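March, evening

I write this at the kitchen table with the window closed, although it is not cold anymore. The letter from the town council came at noon. From the first of next month the bus line to Trurkska will run only 2 times in the day, one in the morning and one before dark. The letter is very polite. It says the council understands our feelings.

I went to the public meeting at the old school hall to hear it from their mouths. It started late. The chairman spoke first about the savings, and then a man from the transport company, Stastance, showed us a chart on the wall that was too small to read from the fifth row. I had prepared 3 questions on a paper. I was allowed to ask one.

I asked how the patients of the Bovasik clinic will come home if their appointment is in the afternoon. He answered that the company is studying the matter. I asked when the study will be finished, but this was counted as a second question and the microphone had already gone to the next row.

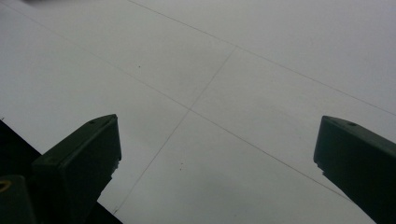

Lizeth Correa stood up without the microphone and said that her mother has treatment there every week, that a taxi takes a big part of her pension, and that she would like somebody on the stage to say the word "cut" one time, because the whole evening they had said "adjustment." People clapped for this. The chairman asked for order, and then he also said "adjustment" again, and some people laughed, but not in a nice way.

I must be fair to him. The budget is small and he did not make it so. When he explained that the regional money for the line ends this spring, I believed him. I only think he knew it in the autumn, when we voted, and he could have told us then.

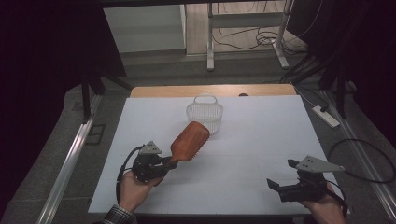

After the meeting we stayed outside by the steps until almost nine. The petition has 600 names now. In my first year in this country I did not know that a person who is not yet a citizen can sign such a paper, and I remember I was afraid to write my address on it. Tonight I held the pen for other people and showed them the line for the street. One old man signed and then asked me what it was for. I explained it to him slowly and he signed his wife also, so I had to cross her out and ask him to send her tomorrow.

The petition must be delivered before 5 in the afternoon at the office on Selvanayagam Street, where the door sticks and you have to push with the shoulder.
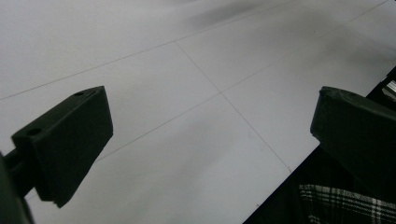 I don't know if it will change the decision. My neighbor thinks they will give us back one bus so that we become quiet, and perhaps she is right. One bus in the afternoon would already be good for the clinic people. I would still want the late one, for the workers in the bakery.

I need to buy envelopes, the big kind. And to call Lizeth about who keeps the copies.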